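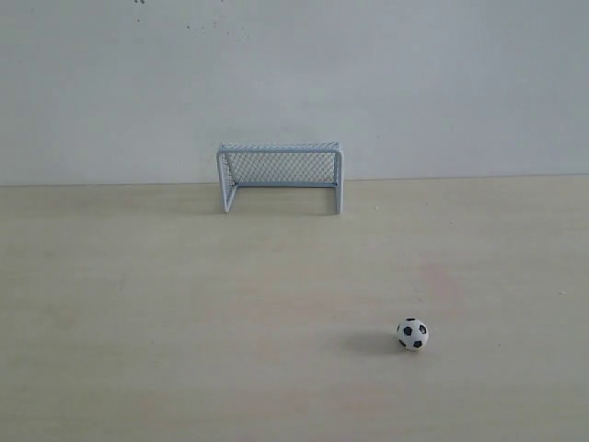

Ourania Balaskas
Faculty Advisor, Grurberg Robotics Club

Setting Up the Tabletop Soccer Task

Members preparing for the September qualifier must complete this setup before requesting arm time in Room 104.

1. Place the goal with its back close to the wall and its opening toward the arm.
2. Set the ball well in front of the goal and to one side.
3. Close the gripper fully before any pushing motion. The fingers should meet at the tips with nothing between them.

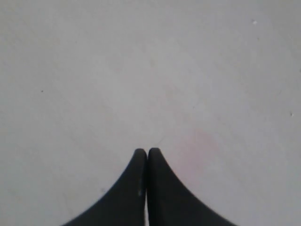
4. Lower the closed fingers slowly and stop short of the table — contact with the surface voids the attempt.
5. Run 3 practice pushes at low speed and enter each result in the team log.

Questions about scheduling go to Bradley Goodall, lab coordinator.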